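Vallton Courtside Review: I Paid For The Celebrity Lawsuit Tracker So You Can Keep Your Money

Anyone who follows the showbiz pages will have seen the adverts for Vallton Courtside by now. It promises to tell you who is suing whom, who has been served, who has apologised on breakfast radio and who has since taken the apology back. The monthly fee is £5. I signed up in May and have used it most days, usually before eight in the morning when the entertainment desk wants to know what it has missed overnight.

The sales pitch is that it reads court listings so that you don't have to. I had my doubts. Court listings are dull and full of misspelt names, and a stage name hardly ever appears in them at all. Courtside says it has 1183 "active celebrity disputes" on its books. I went looking for the ones I already knew something about.

The first was the Larysa Bilyk matter, in which the singer is being sued by her former management firm, Mahrous, over a tour that never left the country. Courtside had it listed three times under three spellings. One entry said the case was settled, one said it was due back before the judge, and one had it down as a divorce. Her actual divorce was missing.

Next I tried Dale Chan, the radio host who went on air and called a rival presenter a thief. The rival's lawyers sent a letter giving him 21 days to withdraw it. Courtside pushed an alert to my phone reading "CHAN SUED" with a siren picture beside it. A letter is not a writ. I wrote to support to say so and got a reply 11 days later from someone signing as Marisol, who thanked me for my passion.

To be fair to it, the timeline view is decent. You pick a name and it lays out each statement, post and interview in order, with links to where they came from. When Bernadette Rosenthal and her old co-star were trading insults through the Sunday papers, I could see who had said what first, and it wasn't the one I'd assumed. If they sold that part alone I might pay a couple of pounds for it.

The comments are another matter. Every case has a page where subscribers can give their view on live proceedings, under their own name or any other, and I saw no sign of a moderator. For a product about people being dragged to court over things they have said, this strikes me as brave.
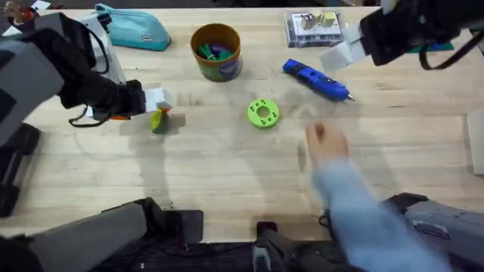
A workbench with tools and small parts on it.

Then there is the "verdict predictor", a coloured bar that tells you who is likely to win. I asked Vallton what it was based on. Their spokesman, Ju-won So, told me it used "a blend of signals" and would not name one of them. On the Mahrous case the bar went from red to green and back again over a single afternoon in which nothing was filed and the court was not sitting.

The free rival, Lollgate, has an uglier site and no alerts worth the name, and it is often a day behind. It does link to the court document where there is one, and when it gets a thing wrong it leaves the correction up at the top of the page.

Cancelling Courtside takes some patience. The button is under Account, then Billing, then Preferences, and pressing it brings up an offer of a free month. I took the free month by mistake and had to start again.

Score: two out of five, both for the timeline.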